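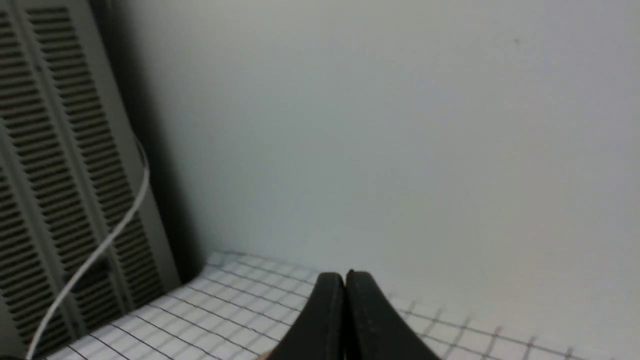

Saveck Packing Room: Staff Meeting on the Arms, Minutes

Held in the break room at Saveck in July, starting a little after 3 p.m. so both shifts could come. Gonçalo Coelho took the chair and I took the notes, so please forgive the spelling. Thank you to everybody who stayed on past the end of their shift, it made for a much better talk than last time!

1. Minutes of the last meeting
Agreed as read, with one change. The Estrella line goes over after the Grerton line, and the two had been written the wrong way round.

2. Where we are with the practice table
Gonçalo went through how the training is going. The arm is still working with pretend produce on the gridded table, picking up one piece at a time and learning how hard to hold it. Round things and long things need quite different handling, and he was keen for us to understand that this part is slow and is meant to be slow. It has had 123 practice turns so far under the new Plekance settings. Real fruit stays with us until the packers themselves are happy with it.

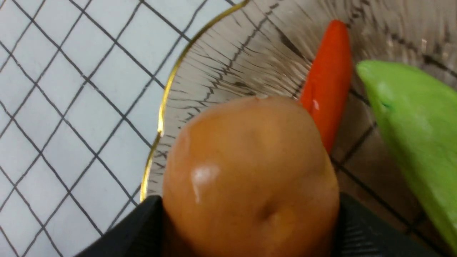

Several packers felt that the word "happy" needed pinning down, and asked that the people on the line get to sign off on it, with a name on paper, before anything is moved over. There was a good deal of nodding at this. Gonçalo agreed and will write it into the plan.

3. Jobs and hours
This took up most of the afternoon, and quite right too. Grerton currently packs roughly 2000 boxes a week by hand, and the worry is plain enough: if an arm does part of that, what happens to the people who do it now? Gonçalo repeated that all 64 of us keep our contracts and our hours. What will change is the mix of the day, with less reaching and lifting and more checking, sorting out odd shapes, and watching over the arm. Some of us like the sound of that and some of us really do like packing (me included), and we had a kind and frank conversation about it. 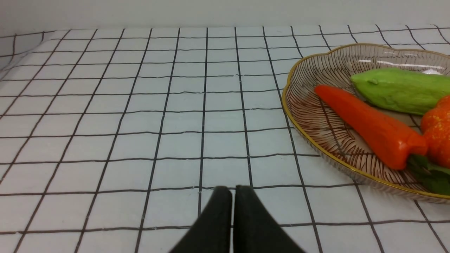
Will people who move to checking be paid at the packing rate or the higher one?
The higher one, starting from the first day of training, and it stays in place if somebody later decides to go back to packing.

That was warmly received, and Gonçalo will put it in a letter to each of us so that it doesn't rest on these minutes alone.

4. Training
There are 8 places in the first group, open to both shifts. Put your name on the sheet by the time clock if you are interested, and don't be shy if you have never been near a computer, as the lessons begin right at the start. Evening staff asked for a session that doesn't eat into supper, and we will try for one at 4 p.m. 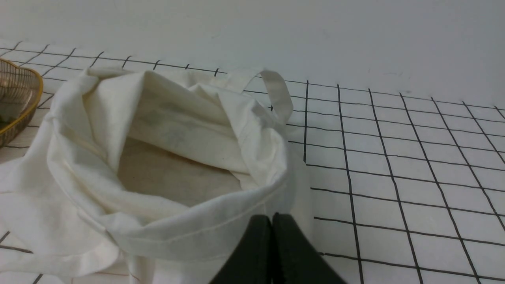
We also talked about who may stop the arm. The answer is anyone, at any time, without having to ask first or explain themselves on the spot. A short note in the log afterward is plenty, and stopping it will never be counted against a person or a shift.

5. Other business
The fans by the loading door are still rattling and have been reported again. Mats for the standing stations are on order.

To do
Gonçalo: sign-off wording, pay letters, session times.
Shift leads: bring back questions from anyone who couldn't come.

Next meeting in the same room, once the first training group has finished. Closed at 4:40 p.m.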